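Clanov Jewelry Case, Model 48
Section 4. Sorting and Loading the Case

4.1 Before you start

Loading is done in one session. Allow enough flat space for every piece to lie without touching its neighbor. A table or a made bed is suitable. Cover the surface with a clean cotton cloth or sheet. Do not use terry cloth; the loops catch on clasps and charm rings.

Remove the lid from the box and set it on the cloth behind the work area, open side up. It serves as a holding tray for small parts during sorting. The base stays in its sleeve until step 8.

CAUTION: Do not load pieces that have been cleaned with liquid within the past 8 hours. Moisture trapped in the lining will mark silver.

4.2 Laying out

1. Empty the old container onto the cloth, a few pieces at a time.
2. Separate any tangled strands by hand. Do not pull on elastic cord.
3. Close all clasps.
4. Spread the pieces in front of the lid. Lay necklaces in an open curve and bangles flat. A wide cuff may stand on its edge.
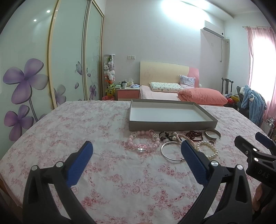
Ginette Gilbert writes that she closes the clasps last, after the strands are laid out, and finds that fine chains twist less. Either order is acceptable for beaded strands. For chain under 2 mm, follow her order.

4.3 Sorting by material

Sort by material first and by size second. Color is not used.

5. Move metal pieces (bangles, cuffs, rings) to the right side of the cloth.
6. Move beaded pieces to the left. Keep wood beads apart from pearls. Wood finishes can transfer to a pearl surface under pressure.
7. Coil long beaded strands loosely, in loops no smaller than the palm. Tight coils stretch the cord.

Note: Acrylic charms scratch easily. Turn the charm to the inside of the bracelet before moving it.

Note: Rings and single charms go into the lid as soon as they are identified. They are the parts most often lost in folds of cloth.

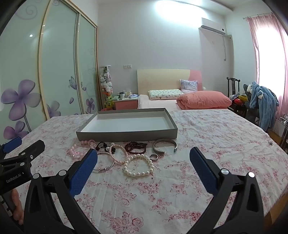
Can pearls and silver share a compartment?
Use separate compartments. Silver edges scratch pearl, and the anti-tarnish strip supplied for silver dries out the silk on strung pearls.

4.4 Loading

8. Slide the base out of its sleeve and place it in front of the lid.
9. Fit the dividers. The long divider goes in first, with the notches up.
10. Load the heaviest metal pieces into the rear row. Place a cuff with its opening facing down.
11. Load beaded bracelets into the center row, one per compartment.
12. Lay necklaces in the front tray. Do not hang pearls.
13. Transfer rings and charms from the lid to the ring bar and the small-parts well.
14. Shake the cloth out over the empty lid and check for missed parts.
15. Fit the lid. It should close under its own weight. If it does not, a piece in the rear row is standing too high.

CAUTION: Do not force the lid. The corner joints are glued and cannot be repaired.

For replacement dividers, order part 93.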